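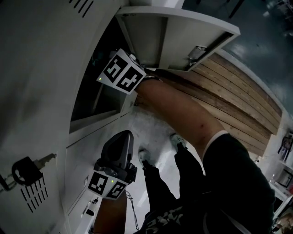 Zonier (method)

4 min read · 40 shares · 2 comments

Zonier is a way of teaching robot arms to do two-handed chores from recordings of people doing them with hand-held grippers. I should say up front that I worked on the write-up, so take my fondness for it with a pinch of salt! It came out of the Zotstead project, where Brigitta Wyss and Kyu-ri Pyo wanted a robot that could put things into cabinets and lockers and get them back out again.

How it works

A person wears or holds a gripper on each side and goes about the task. Every gripper carries a cube printed with square black-and-white markers, and a head camera watches the cubes to work out where each hand is. Plenty of groups do that much. The Zonier part is what happens when a cube goes out of sight – deep in a compartment, say, or behind a door. Older code simply threw those stretches away, and of course those were the stretches we cared about most.

Kyu-ri's fix was to keep them and attach a confidence score to each moment. When the score is low, the training leans on the motion sensor inside the gripper and on whatever the other hand is doing (people brace themselves with the idle hand far more than I ever noticed before I had to label it).

Results

The main test used 619 recordings, none longer than 2 minutes. The trained arms reached into compartments of sizes they had never met, and did it better than arms trained on the trimmed recordings. Drawers improved less. Christos Karamanlidis later ran a bigger set of 2000 recordings and saw the same pattern, with the gap a bit smaller.

Known problems

Shiny floors and strong shadows still confuse the marker tracking. Padlocks and small latches are beyond it, as the grippers are too blunt for that kind of work. Burgi Steiner has also argued that the confidence score is tuned too closely to one camera, and I think she has a point – nobody has tried it on a second model yet.

Name

Ghassan Hakim picked it. He has never explained it to me.

See also: Zototance, Zotstead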